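An Afternoon Among the Laundry at Caltasach 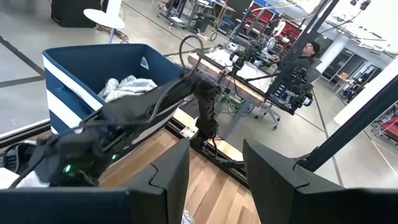
Words: Oana Ardeleanu
Visits and Days Out, July 2025

My sister collects cathedrals. I go to open days, preferably free ones, preferably with a biscuit. So far this year I have seen a pumping station, a mushroom farm and the inside of a very large freezer, and in March I spent two hours learning how envelopes are gummed. When the Caltasach workshops put a card in the library window promising "A Household Afternoon: folding, sorting and storing", I was on the bus before I had properly thought about it.

Caltasach is at the far end of the Ostus road, past the tyre place. It costs 84 pence more to get there than the driver first tells you. Inside, the floor is grey and glossy enough to check your hair in, with dark tape laid across it in lines. I spent some time worrying about which side of the tape I was meant to be on. Other visitors had the same trouble, and we all ended up walking along the lines in single file like children on a kerb.

What I had come for was the laundry, and the laundry was in a basket I would very much like to own. It is a big rectangular fabric thing in navy with broad white stripes, the sort of basket that suggests its owner goes sailing, with a navy fabric handle on the side. In it was a crumpled pile of white and light grey cloth. I have the same pile at home, only mine lives on a chair.

Next to the basket was the work surface, and I am afraid I fell for that as well. It is wood, made up of strips in light tan, honey and a medium brown, so that it looks like three tables that settled their differences. I asked a man in a Caltasach jumper what the wood was and he said, "Table." I put this down to the length of his shift.

The talk was given from a stool and lasted 69 minutes, of which the first ten went on finding the stool. I will pass on what I remember.

You empty the whole basket before you fold anything. I have always fished things out one at a time, like a heron, and I was told in front of everybody that this is how odd socks happen. Big flat pieces go first, then small ones, then anything with sleeves. A tea towel is folded in three the long way and then in half. Fitted sheets were mentioned, there was a general murmur, and the speaker moved on to pillowcases.

There was a long section on whether a fabric basket beats a wicker one. Fabric won on the grounds that it doesn't snag tights. A woman at the back spoke up for wicker with real feeling and was given a leaflet. The leaflet said that a household of four folds 3000 items a year, a figure I have decided not to check, as I live alone and it would only upset me.

Afterwards we were let loose to have a go. I did four tea towels and a pillowcase. My tea towels were called "perfectly usable". The gentleman beside me, who told me he had been folding since the navy, produced a stack so square that people came over from the other tables to look at it, and he had the decency to pretend not to notice.

Refreshments were by Grilleo, who had a van in the yard and a queue going round it. I had a cheese toastie and it was hot all the way through, a thing I have stopped expecting from vans. Tea was from an urn and tasted of urn. There was also a stall from Ouazzani, the household linen people from town, selling tea towels at a price that made me fold mine with new respect when I got home. I bought one. It has lemons on it.

There were around 500 of us through the door by the end, according to the lady with the clicker, although she also let me have a press of it, so take one off.

Practical matters, for anyone tempted. The 14 bus stops outside but you must ring early or it sails on to the roundabout. The toilets are up a flight of stairs, with a ramp round the other side that is not signed. There are hardly any chairs. Wear flat shoes, and bring cash for the van, as the card machine was sulking.

The next afternoon is on curtains. I have put my name down, and my sister's too, though I haven't told her yet.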